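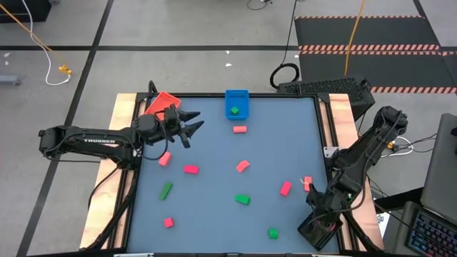 Two-arm bench, gripper comparison: pre-run inspection checklist with comments

Site: Tovville
Date of inspection: Nov 13, 2019
Filled in by: Savvas Drakos
Second check: Vangelis Sarantis
Grippers under comparison: Jekden fingers, Roredon fingers
Task: foam block pick and place, small containers

Marks used: OK, OK with comment, FIX (run only after repair), HOLD (no run). An item left blank counts as HOLD. Comments are signed with initials. The previous sheet, from September, is superseded. Do not copy marks across from it.

Section A. Before power

A1. Work surface clear of tools, screws and tape ends.
OK.

A2. Clamps and base bolts of both arms tight. Check by hand, then with the wrench.
OK with comment. One bolt on the right base took a small further turn. Marked with paint pen. Look at the paint line at the next inspection. SD

A3. Cables along each arm free to move through the full range of every joint. No cable across a joint gap.
OK with comment. Move the arm by hand to both ends of its range and watch the loops at the elbow and wrist. A loop that looks generous with the arm folded can go tight when it is stretched out over the table. Left arm done twice. VS

A4. Gripper cable has slack at the wrist with the fingers fully open and fully closed.
OK.

A5. Cables on the floor next to the bench outside the walking path, or taped down.
FIX. Coils on the floor are acceptable behind the controller side. They are not acceptable where the operator steps in to reset blocks. Moved and taped before power on. SD

A6. Laptop and keyboard outside the reach of the arm nearest to them.
OK with comment. Reach was checked in software with the Roredon fingers mounted. They are the longer set. If the laptop is moved, repeat the check with whichever fingers are on. VS

A7. Emergency stop within reach of the operator's chair, button undamaged, not covered by anything.
OK.

Section B. Fingers and mounts

B1. Both arms fitted with the same finger set. Mixed sets are not allowed in a comparison run.
OK.

B2. Finger screws tightened to the value on the Margaritis sheet, thread locker on replaced screws only.
OK with comment. The sheet gives one value for both sets. The Roredon mount is softer and the screw heads start to sink in before the value is reached. I stopped at contact and made a note. We need a separate value for this mount. SD

B3. Fingertips inspected for cracks, burrs and loose pads.
Jekden: OK.
Roredon: OK with comment. Slight rounding at one tip, no crack. Keep in service. Replace when the rounding reaches 2 mm. VS

B4. Tips meet when closed with no visible step between them.
OK.

B5. Finger opening stops at the software limit and does not reach the mechanical limit.
FIX. The limit file was still the Jekden file after the swap. With Roredon fingers the motor pushed against the mechanical stop and the current rose. Correct file loaded, item repeated, then OK. The file name should be written on the swap card. SD

B6. Cycle count recorded. Finger sets are pulled for bench inspection at 600 cycles.
Jekden: under the limit.
Roredon: under the limit. The counter was reset by mistake during a software update, so the number was rebuilt from the run logs. Treat it as a low estimate and pull this set early. VS

Section C. Power on, no motion

C1. Indicator lights on both grippers come on as listed in the manual. Record any fault color.
OK.

C2. Controller finds both arms on the first attempt.
OK with comment. First attempt failed, second attempt worked. The right arm was slow to report. Same behavior on a cold start in September. I would not call it a safety matter, but it hides real connection faults, and I want it fixed before the next comparison. SD

C3. All joint temperatures below the warning level.
OK.

C4. Camera views live in the recording software. Time stamps agree between cameras.
OK with comment. If one view is frozen, the software still shows its last picture and the operator may not see the difference. Wave a hand in front of each camera. VS

C5. Emergency stop pressed once with power on. Both arms must lose drive. Support them before pressing.
OK. Both arms sag when drive is lost. The fall at the wrist is slow with bare mounts and faster with fingers on.

Section D. First motion, low speed

D1. Persons outside the table frame. Operator states "moving" out loud before each first motion.
OK.

D2. Arms go to the ready pose without touching each other, the frame or any container.
OK with comment. The ready pose was taught with the shorter fingers. With Roredon mounted, the gap between the two grippers at mid-table is smaller than I like. Raised the pose on both sides. The margin is now 20 mm more than before. SD

D3. Grippers hang open over the table in ready pose, nothing held, tips well above the blocks.
OK.

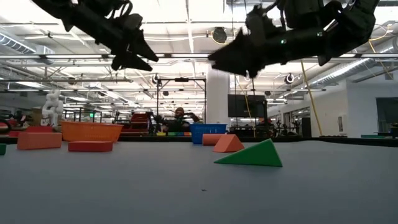 Sarantis asked for D3 to be tightened. Well above the blocks is a judgment, he wrote, and two inspectors will judge it differently. He wants the clearance measured from the lowest fingertip to the highest block, with the number entered on the sheet, and he wants it measured again after every finger swap. He also objected to accepting the pose from the screen alone, because the software model has only one finger shape in it and does not change when the hardware does.

Reply, SD: Agreed on measuring. The wording will change in the next issue. Until then, enter the clearance by hand beside D3. The finger model is a separate ticket and belongs to the software side. I have raised its priority.

D4. Hold open for 3 seconds, then close empty. Listen for grinding. Watch for a tip crossing over its partner.
OK for both sets. The Jekden set is louder. No sign of wear found that would explain it.

D5. Close on a foam block at the lowest force setting and lift it a short distance. Block must not slip or turn.
Jekden: OK.
Roredon: OK with comment. Flat blocks are fine. Triangular pieces turn in the grip when taken near the peak. Take them low, across the base. This is a grip result and should go in the comparison notes, but a turning block can also fall outside the container, so it stays on this sheet too. VS

D6. Raise force in steps. Stop when the foam shows a dent that stays.
OK with comment. The dent appears earlier with the narrower tips, as expected. Force ceiling set per finger set. Do not use one ceiling for both. SD

D7. Lower a block into a container. Fingers must not catch the rim or the slots when opening.
FIX. Tip caught a side slot on the way out and dragged the basket. No damage. The opening width above the basket was reduced and the approach made vertical — item repeated, OK. VS

Section E. Comparison run conditions

E1. Same blocks and containers for both sets.
OK. Layouts may vary between trials, but the same list of layouts is used for each set.

E2. Speed limit identical for both sets and locked by the inspector.
OK.

E3. One operator drives, one watches. The watcher does not handle blocks while drive is on.
OK with comment. Resetting by hand takes around 15 seconds and there is a strong pull to do it with the arms live. Drive off every time. SD

E4. Neighboring benches told when the run starts and when it ends.
OK.

E5. Any contact between the two arms ends the trial. Inspect both finger sets before continuing.
No contact recorded.

Section F. After the run

F1. Arms parked, drive off, then power off. In that order.
OK.

F2. Fingers wiped and checked again under B3.
OK. Foam dust on the Roredon pads, removed with a dry cloth. Dust may affect the grip figures late in the run. VS

F3. Removed finger set stored in its own box with its screws.
FIX. Jekden screws were in the Roredon box. They are a different length and will bottom out in the wrong mount. Boxes relabeled. SD

F4. Open points carried forward:
B2, separate tightening value for the Roredon mount. Owner: Savvas Drakos.
B6, Roredon set pulled early. Owner: Vangelis Sarantis.
C2, right arm slow to report. Owner: Savvas Drakos.
D3, wording and measured clearance. Owner: Vangelis Sarantis.

Release: bench cleared for comparison runs with both finger sets, low and medium speed only. High speed remains on HOLD until D3 is reissued.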